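Notebook, Lerkgate unit
Nov 27, 2023

Second-hand sifter, the one Vellthorpe are offering us. Writing this up before I forget what was said and what was only implied.

Their listing calls it "fully reconditioned". I asked the man on the phone what that covered and got "cleaned, checked and run". Run with what? He didn't know. Run empty, I suspect, for as long as it takes to film a clip. New screens are not included. The clamp band is "original", meaning old.

Price as quoted is 1074, collected. Delivery is another 119, and that is to the kerb. Griet thinks it's a bargain. I think it's a bargain if the motor is what the plate says it is, and the plate in their photos has been painted over. Asked for a photo with the paint scraped back. Still waiting.
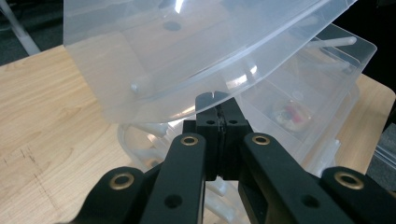
Hours on the machine: they say 78 since the rebuild. There is no hour meter on that model, so I'd like to know where 78 comes from. Griet says perhaps the last owner kept a log. Then let's have the log. Without it I'm treating the bearings as worn and pricing a set in.

Went through the Visser manual that came with our old unit to see what would swap over. Less than I'd hoped. The gasket profile is different, so our spares are no use. The discharge spout might fit with a new collar, but I don't trust the drawing – it gives the outside diameter in one view and something that looks like the inside diameter in the other, same figure on both. Needs measuring on the real thing.

Khanyisile rang Vutis about screens. They can make them to a pattern but want the old one sent in, and won't commit on mesh until they've seen the frame. Fair enough. They also tried to sell her a service contract, which she turned down. Their line was that most used machines fail in the first year without one. No figures behind it when she pressed.

Then there's whether we need the thing at all. The case for buying rests on the August trials, when the old sifter kept blinding and we lost most of a shift brushing it out. I went back over the sheets. The bad runs were all from the same delivery of powder, and the two runs on the earlier stuff went through without a stop. Damp powder would blind a new machine as well. We never tested the moisture, so I can't prove it either way, but I don't see how anyone can pin it on the sifter.
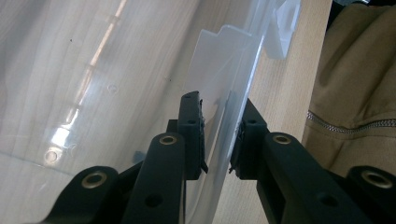 Griet's answer is that the old one is noisy and the frame is cracked at the rear foot, and she's right on both. I had a look at the crack this morning. It has been welded before, badly, and has opened up again beside the weld. Can be ground out and done properly. I'd put that down as a morning's work and she'd say a week, so call it something in between.

What I'd want before any money moves:

See it run loaded, with our powder. 2 bags would do, and we can take them over in the van.
Motor plate readable.
Something in writing on what was replaced in the rebuild, with part numbers.
A straight answer on whether the contact parts are stainless throughout. The listing says "stainless contact areas" and I have been caught by that wording before. Take a magnet, though it won't settle it, some grades pull a bit after forming.

Vellthorpe say there is another buyer interested. There is always another buyer. Khanyisile says leave it and see if the price drops, and I'm inclined to agree, though if it does go I'll hear about it from Griet until Easter.

Moisture test on the current powder: borrow the balance from upstairs, three samples from different depths in the drum. Write the drum number on the sheet this time.

Weld on rear foot – ask for a quote anyway. Vellthorpe to ring back about the plate.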